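Chapter 3
What a Survey Can and Cannot Tell You

Most of us have been told what "people" think. People want shorter meetings. People would pay more for furniture that lasts. Behind a sentence like that there is usually a survey, and behind the survey there is usually someone who needed an answer by the end of the month. This chapter is about the distance between those two things. It will ask you to be a little unfair to surveys, at least at first, because most of what you have read about them has been too kind.

Chapter 2 dealt with measurement in the plain sense: lengths, weights, waiting times. If two people measure the same shelf and get different numbers, they can measure it again. Opinion doesn't sit still like that. Ask someone whether she is satisfied with her kitchen and she may not have had a view until you asked. She will give you one anyway, out of politeness, and you will write it down in the same kind of box you would use for the length of the shelf.

3.1 The Pamell Survey

We will work with one case through most of the chapter. Pamell makes storage furniture for homes and small offices. In December it mailed a questionnaire to customers who had bought a cabinet or a chest of drawers, and 300 came back filled in. The company's summary claimed that its customers "overwhelmingly prefer" natural wood with simple dark handles, and that they found the furniture easy to use.
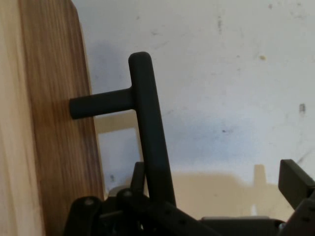 Gerardo Pace objected to the word "prefer" when an early version of this chapter was being passed around. He wrote that every person on the mailing list had already bought the product, so asking them whether they liked it was like standing at the exit of a movie theater and asking whether people enjoy going to the movies. He would have thrown out the whole summary and kept only the written comments at the end.

We don't go quite that far, but his complaint is the right place to start. A survey of buyers can tell you something about buyers. It can't tell you about the people who looked at the same cabinet in the same store, pulled on the handle, and went home with something else. If the company wants to know why it loses sales, it has asked exactly the wrong group. Statisticians call the group you want to learn about the population, and the group you can reach the sampling frame. In the Pamell survey the two were never the same, and the summary slides from one to the other without a word.

Notice also what we were not told. We know how many forms came back. We don't know how many went out. If Pamell mailed 400 forms, then 300 replies is a remarkable result. If it mailed 9,000, we are hearing from a small and peculiar slice of its customers, probably those who were delighted, those who were furious, and those who had a free afternoon. The summary gives a single number and lets the reader assume the best. You should get into the habit of assuming nothing when a response rate is missing. Writers who have a good one tend to mention it.

3.2 The Question Itself

Here is the item on which the "easy to use" claim rests:

How easy did you find it to open and close the drawers of your new furniture?
Very easy / Easy / Fairly easy / Difficult

Count the kinds of good news a customer can give and compare them with the kinds of bad news. A scale like this leans before anyone has picked up a pen. There is no middle choice, and no place for the person whose drawers opened fine in the first week and began to stick later on. There is no way to say "the top one, yes, the bottom one, no." Whoever wrote the item may have meant no harm by it. Lopsided scales are often written by people who like their product and can't picture many ways of disliking it.

The word "new" does some quiet work too. So does putting "easy" into the question. Compare these versions:

How would you describe opening and closing the drawers?
Have you had any trouble with the drawers?
How often, if ever, does a drawer stick or fail to close?

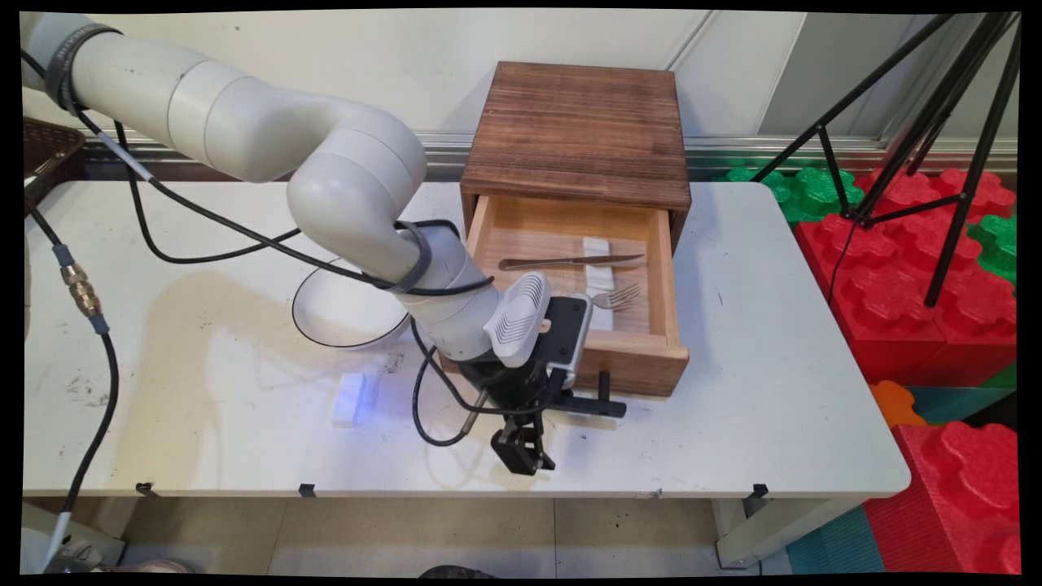

The third version asks for something the customer can remember, which is a real improvement over asking for a feeling. It is still far from perfect. "Often" means one thing to a person who opens a drawer twice a day and another to a person who keeps tablecloths in it. And memory is a poor record keeper. A drawer that jammed once while guests were in the house will be remembered as a drawer that jams.

You may be wondering whether any wording would satisfy us. Probably not, and that is worth admitting early. There is no neutral question. Some wordings do less damage than others, and the usual way to find out which is to try several on a small group before printing the final form. This is called a pilot. Pamell did not run one, or did not say so. Ellow, a smaller company we will meet in Section 3.5, tried its form on 40 people and ended up rewriting most of it, mainly because the people taking part kept asking what the questions meant.

3.3 Who Is Asking, and Why

Students sometimes come away from a chapter like this one believing that company surveys are bad and university surveys are good. We see no reason to believe it. Aurelia Pîrvu's course notes, which we have borrowed from freely in the exercises, make the point with two questionnaires on the same subject. One came from a retailer and the other from a research group. The retailer's was shorter, clearer, and better tested. The research group's had a question so long that it had to be continued on the next page.

What matters is what the asker hopes to hear, and how easy the form makes it to say something else. A company hopes for praise. A researcher hopes for a difference between groups, because a study that finds no difference is harder to publish. A city office may hope that few people reply at all. Each of these hopes can bend a survey, and each will bend it in its own direction.

Before you read any result, then, try writing down what the sponsor would have liked to find. Do this before looking at the tables. If the result matches your note, you have learned nothing yet about whether it is true, but you know where to press hardest. We will do this with the Verbeke and Skivley reports in Section 3.4, where two firms surveyed the same town in the same season and each discovered that the public agreed with it.

Terms introduced so far: population, sampling frame, response rate, balanced scale, pilot.

Before going on, find a questionnaire that was sent to you or to someone in your household. Keep it at hand. You will need it for the exercises at the end of Section 3.4, and a real one, with its small print and its odd spacing, will serve you better than anything we could print for you.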